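4. Déposer une pétition sur la plateforme Bilyk

Cette section s'adresse aux habitants qui souhaitent faire inscrire une question à l'ordre du jour du conseil municipal de Narninar. Le compte doit être validé (voir section 3).

1. Ouvrez l'onglet Pétitions, puis cliquez sur Nouveau texte.
2. Saisissez un titre, puis l'exposé des motifs.
3. Choisissez la commission concernée. En cas de doute, laissez Non attribué – le greffe tranchera.
4. Indiquez les noms des 6 premiers signataires.
5. Cliquez sur Soumettre et notez le numéro de dossier.

Remarque : le texte n'est plus modifiable après l'étape 5. Pour corriger une erreur, écrivez à Maite Olmedo, au greffe, en rappelant le numéro de dossier.

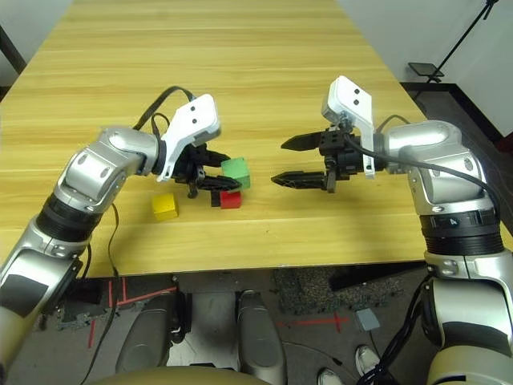 La collecte des signatures commence dès la publication. Le seuil est fixé à 2248 signatures d'électeurs inscrits dans la commune. Les feuilles papier sont admises et doivent parvenir au greffe 13 jours avant la séance.

Attention : une personne qui signe en ligne et sur papier n'est comptée qu'une fois. Les signatures sans adresse complète sont écartées.

6. Une fois le seuil atteint, cliquez sur Demander l'inscription.
7. Désignez l'orateur qui présentera le texte. Son temps de parole est de 20 minutes, questions comprises.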